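Kedwood Bedroom Textiles Collection
README and data card

Maintained by: Gholamreza Khosravi, Kedwood
Last revised: Jun 27, 2018

Summary

The Kedwood Bedroom Textiles Collection is a set of 2,968 photographs of cushions, pillows and bed coverings in furnished bedrooms. It was prepared for people who study or describe household textiles: cataloguers, furnishing students and those who write product records. The photographs are supplied with short written records giving the type of article, its general colour, its shape as it was being handled and the furniture near it.

The collection covers 42 articles in eight rooms. Pillows and cushions make up the largest group. Bed covers, throws and mattress covers are included where they form part of the room, and a smaller number have records of their own.

Contents of the release

The release consists of one folder for each room, a table of records and this document. The table has one line per photograph. Fields left blank mean that the cataloguer could not settle the matter from the photograph alone; they should not be read as "none".

Colours are recorded in everyday words (grey, teal, beige) and are not matched to any paint or dye system. An earlier draft used the Colora shade list, but this was withdrawn in January – two cataloguers working on the same cushion too often chose different shades. Where a colour falls between two common names, both are given, the stronger one first.

Rooms and furniture

Each room was furnished with a bed and at least one seat. Wall colours were kept plain so that the edges of an article could be followed easily. Beds were usually left without their top covers, with only the mattress cover in place, and this should be borne in mind by anyone hoping to study fully made beds. The Sharifi rooms are the exception and have full bedding throughout.

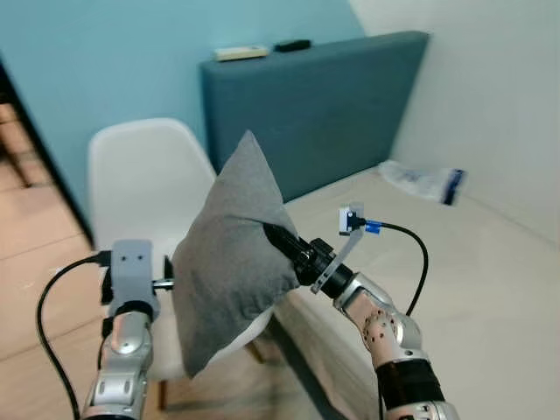

PILLOWS AND CUSHIONS – PLAIN, SQUARE

Articles in this category are square when laid flat and have no printed pattern. The grey fabric pillow is recorded as "medium grey, soft, lightly textured". Its position is entered as "corner upward", the term used for any square article turned to a diamond, and its surface as "creased", with the pressure coming from both sides. The furniture field lists a white chair with a moulded plastic back, a bed with a beige-white mattress cover and a padded headboard in dark teal. The wall is entered as light blue.

The filling of a pillow is never recorded from a photograph. Cataloguers were asked to note sagging, folds and creases only. Fibre content is likewise omitted, and "fabric" is used for all woven and knitted covers.

Size is not given. Users who need measurements may apply for the Pikolent supplement, a separate table covering the articles that could be measured by hand.

Known limitations

Plain articles outnumber patterned ones. Grey and white are common, while strong reds and yellows are rare. A further 700 photographs were set aside during checking, mostly for doubtful room labels, and do not form part of this release.

Corrections

Corrections to the records should be sent in writing to the maintainer at Kedwood, quoting the room folder and the line number in the table. Accepted changes are entered at the next revision.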